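Textile Care Workshop, Moltolden
Notebook, October, Saturday session
2 comments | 55 shares

Folding of mixed garments, continued

The session resumed at 9.30 with the garments held over from the Ayaaba consignment. The purpose was to settle one folding method for items that combine plain cloth with a patterned edge. Such items have until now been folded according to the habit of whoever was on duty, and the shelves at Lovano show the result.

It was agreed that the plain cloth should face outwards and that the patterned edging should be kept together at the top of the bundle, where it can be identified without unfolding. Creases in the plain cloth are to be smoothed by hand before the final turn. Pressing is not required at this stage.

The black garment with the blue-grey edging was folded on the red plush blanket. The printed band, with its petals and leaves, lies along the upper edge of the main panel and the remaining patterned cloth sits in steps to the right. The top edge slopes and the hem at the lower left is a little uneven. One faint crease runs down the black panel. A speck of lint remains near its right edge and is to be lifted with the soft brush.

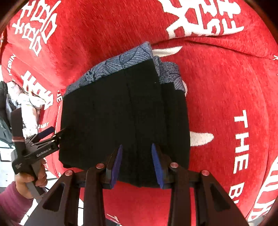

Points for the next session

1. Repeat the fold with the sleeves turned in first, on garments that have them.
2. Decide whether the plush surface is to be kept. It holds the cloth well, but the pile must be brushed between items.
3. Confirm shelf depth with Skisance before the stacking height is fixed. The present sheet gives about 100 cm for the full run, a figure that has not been checked.
4. Enter the agreed method in the handling sheet and withdraw the earlier version.

The register stands at 1,097 entries. Labels for the new shelf remain outstanding.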